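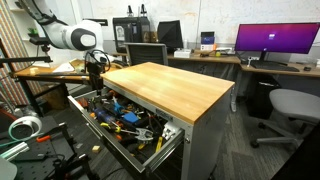 Week 2: Keeping Tools Where People Can Find Them

August, by Nattawut Intarasuk

These notes go with the Thursday lecture in Workplace Organization. Please read them before the exercise.

A drawer is storage, but it is also a kind of message. When a person opens it, he or she should learn quickly what belongs there and what is missing. A drawer full of mixed hand tools gives no such message. The user must search, and while searching, the user forgets the next step of the job.

In the small repair shop Starnilia, the workers wrote down every search for one week. There were 89 searches. Most were for the same two screwdrivers, and about 8 were for a tool that was already on the bench.

The top of a cabinet needs its own rule. I recommend that it is a place for work only, and that tools go back in the drawer before the lunch break.
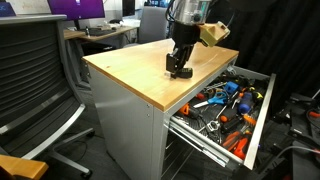

Kendra Penner objected in last year's class that a strict rule for the top only moves the mess down into the drawers. I think she is right if the drawers have no fixed places. For this reason we begin with the drawers, and the top comes second.

The floor is the third level, and it is often forgotten. Cables, offcuts and small parts collect there slowly. At Tiltport the evening team walks once past every bench and picks up what it finds.

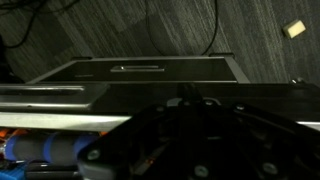 The walk should be short, and it should always follow the same path. If it takes too long, people will skip it on busy days.

Exercise: choose one drawer at home or at work. Take everything out, sort it by how often you use it, and draw a plan of the new layout. Bring the drawing to class.

Filed under: Course Handouts, Workplace Organization

Questions? Use the contact form | © Flirska Evening School | Back to top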